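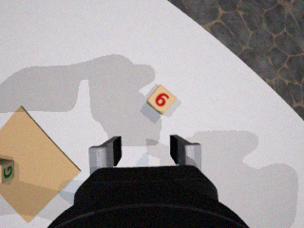 Sim, wrist view. Fingers open, the 6 block ahead of the gripper, G block over on the tan tile.

October 25, 2018

Tidying-up task, second day on it. I'm really pleased with how this is shaping up! The chore we're standing in for is the one everybody with small children knows: things left out on a table that need to go back where they live. Lettered and numbered blocks are a fair place to begin. They're small, they're the same shape all over, and if the arm can't manage these there's no hope for spoons.

Ran 19 tries this morning with the new approach path. 17 ended with the block in the fingers, and the other two were both the same fault — the wrist came down square to the table while the block was turned, so the fingers met a corner and pushed it away. The 6 in the picture is at just that sort of angle. The wrist turn needs to finish before the last bit of the descent. At the moment the two overlap.

Shadows: I left the soft ones on. The big grey ones across the white top bothered the block finder last week, and it once went for the dark edge by the arm instead of the cube. I'd still keep them. Any kitchen has shadows, and the Ziluvent people switched theirs off and were sorry later. Bulerel's finder seems calmer about them than ours, so worth borrowing their settings and trying again on the same starts.

So can a machine clear a table yet? In here, with hard little cubes and all the time in the world, very nearly. On a real table with crumbs, a wet cloth and half a biscuit, no. But the gap is smaller than it was in January, when we got 4 out of 19 and I went home early. Pick-up was the part I thought would hold us up for a year, and now the slow bit is deciding what to pick up next.

To do:
Finish wrist turn before descent, rerun the same 19 starts.
Try 8 blocks out at once, some touching.
Ask Ó Súilleabháin for their cutlery models (forks first, please).
Check table grain setting against the Nanby bench, ours looks too clean to me.
Save the two bad runs before the disk gets cleared on Friday.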